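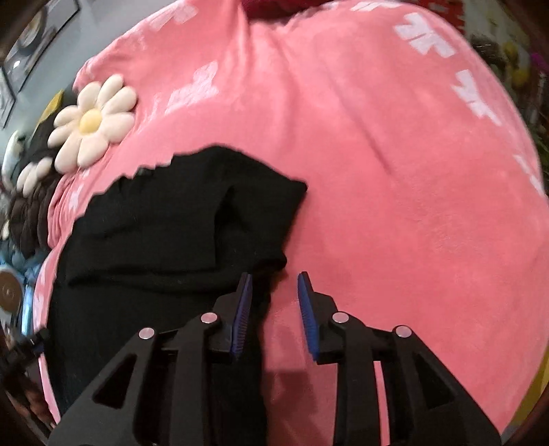 Cloth is still the hardest thing on the list, according to Jaanus Grigaitė, and a finger that does well on boxes and cups can be close to useless on a blanket. Grigaitė made the remark in April, when the Trirketti workshop released the first results of its comparison of hand-held grippers for household work.

The comparison covers two designs. One, called Hemmin, is a parallel gripper with stiff fingers and ribbed pads. The other, called Hustow, uses the same handle and camera mount but has softer fingers that bend around whatever they close on. Both are carried and operated by a person, and the recordings are later used to train a robot arm to do the same jobs.

Trirketti ran 300 trials with each gripper in furnished apartments in Stondinlow. The work was split among 8 tasks, including picking up clothing, moving dishes to a rack, opening drawers and putting small items into a bag. Each trial was limited to 90 seconds. If the person holding the gripper dropped an item and could not pick it up again in that time, the trial counted as a failure.

On rigid items the two grippers finished close together. Hustow did slightly better on round objects such as jars and fruit. Hemmin was better with drawer handles, where the soft fingers tended to twist under load.

The gap was widest with fabric. A thin cloth lying flat on another cloth gives the fingers very little to close on, and the soft fingers often slid across the top without gathering anything. The ribbed pads did better when there was a fold or ridge to aim for. They also had a fault of their own: on fleece and other fuzzy material they sometimes picked up the layer underneath along with the piece that was wanted.

"You learn to look for the fold first," said Heino Ramanauskas, who planned the trials. "If there isn't one, you push the cloth a little with one finger until there is. The operators were all doing that by the second morning, and we had not written it down anywhere."

That habit caused a disagreement over scoring. The original rules allowed one approach to each item, and a push was counted as a missed grasp. Ramanauskas had the rule changed partway through, and the earlier fabric trials were scored again from the recordings. Both versions of the score are given in the results table.

The cameras were compared at the same time. Each gripper was fitted with a wide-angle lens looking out past the fingertips, and part of the set was repeated with a narrower one. The narrow lens gave a sharper view of the pads but often lost the edge of a larger item, such as a bedspread or a towel. Reviewers marked more of those recordings as unusable. Trirketti plans to stay with the wide lens for now - the bending of straight lines near the edges can be corrected in software.

Counting practice runs, repeats and the camera tests, the full collection comes to 2451 recordings. Practice runs are kept in a separate folder and were not scored.

There were few breakdowns. The pads on Hemmin wore down faster than expected and were replaced before the drawer tasks. One Hustow finger split at the base and was swapped for a spare the same afternoon. Operators also said the Hustow trigger was tiring to hold closed, and a lighter spring has been ordered.

The next round will move both sets of fingers from the hand-held frame to a bench-mounted arm, using the same controller for each. Grigaitė said the fabric tasks would be run first, with bedding and dark clothing kept in the set. A third pad, with finer ribs and a softer backing, will be added if it arrives in time.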